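Robot teaching by demonstration

Teaching by demonstration is a way of programming a robot in which a person shows the machine a task instead of writing out each movement in code. The robot's joint positions and gripper commands are recorded, and the record is later used to train a control program. A single performance of the task is called a demonstration or an episode.

Guiding by hand

In hand guiding, the operator holds the arm and moves it through the task while its motors offer little resistance. The method needs no extra equipment, but the operator's body may block the cameras.

Remote control

In remote control, or teleoperation, the operator stands apart and steers the arm with a second arm, a hand-held controller or a 3D mouse. The same controls can drive a simulated arm. Kitchen tasks are widely used, as tools such as spatulas must be held at a suitable angle – a small error at the handle becomes a larger one at the blade.

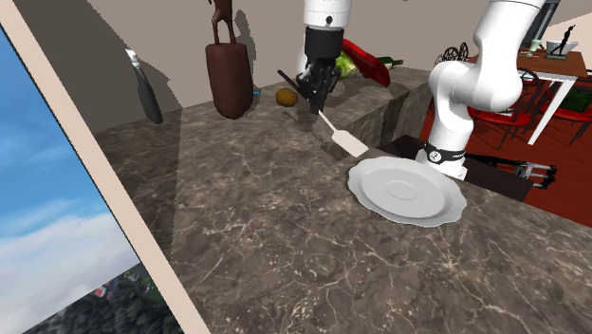
Recorded collections

The Stornholm collection, prepared by Youssra Helmy and Rajkumari Nautiyal, holds 3507 episodes, of which 1568 were made by remote control in simulation. It covers 70 tasks and was recorded by 11 operators. Each episode is stored with a short written instruction. Failed attempts are kept in a separate group. 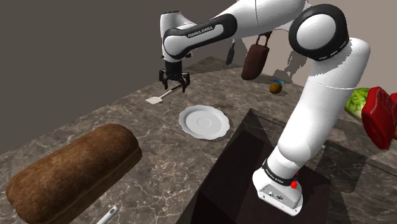
Simulated Franka Emika arm with its gripper above a kitchen worktop, near a spatula and a scalloped plate.

Limits

Programs trained in this way tend to copy the habits of their operators, including pauses and needless corrections. Results may also weaken when objects are moved to positions not covered by the demonstrations.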